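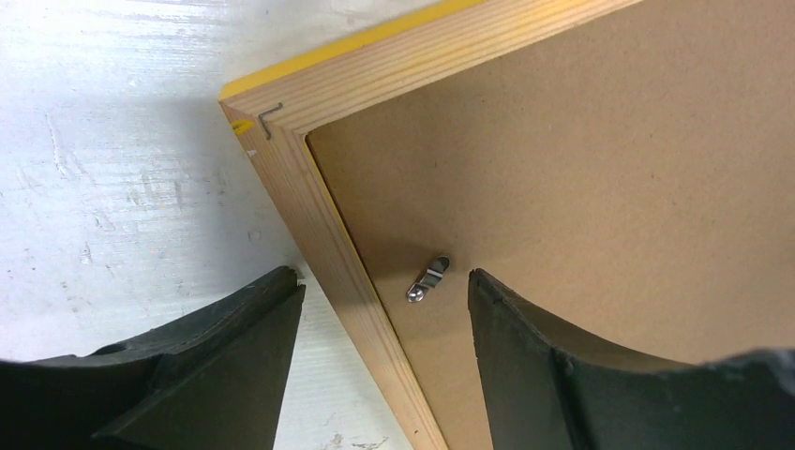
Rahel Lanz writes that her town has a decent hall, a river and a tram, and wants to know how on earth you get a congress to come to it. Can it be done without an agency, she asks, and how long does it take?

Yes it can. Fourteen months from first email to signed letter, in our case. Quick version below, typed between meetings, so excuse the state of it.

How to bid for a mid-sized congress when your town isn't famous

What you need before starting
A hall with a confirmed capacity (theatre style AND classroom style, they will ask for both)
A bed count
One local person in the field the congress is about
Somebody at the council who answers the phone

Step 1. Pick the right congress
Look for ones that move every year or every second year. Go back through the last ten host cities. If they're all capitals, leave it. If there's a Toralden or a Droson in the list, you're in with a chance. Check the region too — plenty of them rotate, and you can waste a whole spring bidding for a year that was always going north.

Step 2. Find your local host
Most associations won't take a bid from a tourist office on its own. They want a member. A lecturer, a hospital consultant, an engineer at a firm in town. In Adthorpe it was two people from the sensor works who'd been going to the thing for years and had never been asked. Buy them lunch. Tell them plainly how many evenings it'll eat.

Step 3. Count the beds
Properly. Ring every hotel. Websites are out of date and the regional figures lump in campsites. We got to 1,968 beds within the tram zone and put that number on page one. Split it by price, then ask each hotel in writing what share they'd hold and until when. Some will say yes to all of it and mean none of it, so get a name on the letter.

Step 4. Get a provisional hold on the hall
Two sets of dates, minimum. Not the week of the September fair, we did that once and had to go back cap in hand. Ask what's included: wifi, staging, cleaning, heating. Heating was extra. Cloakroom staff also extra.

Step 5. Write the bid book
Our first one was 86 pages. Too long, no one got past the mayor's letter. Second one was 32 and did the job. Order that worked for us:
Dates and hall
Beds and prices
Getting here (train first, then air, with real journey times including the change)
Local industry and university, and why this subject belongs here
Budget
Social programme
Letters of support

Keep the history of the town to one paragraph. Everybody has a medieval bit. What they did read was the industry section — site visits, who'd open their labs, which start-ups would take a stand. Put names in. "A thriving technology cluster" tells them nothing.

Step 6. Budget
Rows for hall, AV, catering per head, transport passes, printing, insurance, contingency. Show three attendance levels: low, middle, good. If the council is putting money in, say how much and whether it's been voted through or only promised. Associations have been burned on this and they check.

Step 7. The site visit
Usually two inspectors, usually one night and a bit. Walk the route from station to hall yourself beforehand with a suitcase. Time it. Then do it again in the rain if you can. Don't fill every hour, they want to sit down and talk to each other at some point. Dinner somewhere ordinary and good. We used Kuster, by the lock, and they still menton the dumplings.

Step 8. The presentation
Ten minutes normally, plus questions. Local host does the talking, not the council. Skip the drone film or keep it under a minute. Likely questions: visas, step-free access, what happens if numbers drop, what happens if the whole thing has to move online. That last one needs a written answer now, with the cancellation terms from the hall attached.

If you lose
Ask for the scores. Most will send them. Then bid again with the same book, updated, new dates. We lost the first one by a fair way and the gap was nearly all on air links, which we couldn't fix, so we went for a smaller meeting where most people came by train.

Beat Ortner has a blank bed-count sheet and a budget template, ask through the contact form and say which you want. Spreadsheet only, the PDF verison has an old VAT line in it.

Last updated Tuesday, June 16, 2020. Step 8 changed, rest as before.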